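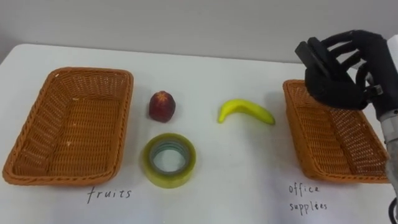

2 min read

Sorting cell, setup and upkeep
Babatunde Osagie, Brirnport lab section

Goal was fruit in one basket, office supplies in the other. Labels written straight on the tabletop in marker, so baskets go back in the same spot after a bump. Wiped one off by accident in October, rewrote it.

Hand: finger joints got stiff after 300 cycles. Fixed by re-tensioning, then homing twice. Error 2206 was a bad connector, not the Stetier driver like we thougth. Check the cable loop at the wrist before every run, needs slack.

Still to do: speed test, grip force on soft fruit.

We use cookies to improve your visit. Accept / Manage

Comments (2)

trillex_fan: what homing speed?

Aguirre: Had 2206 too, same conector.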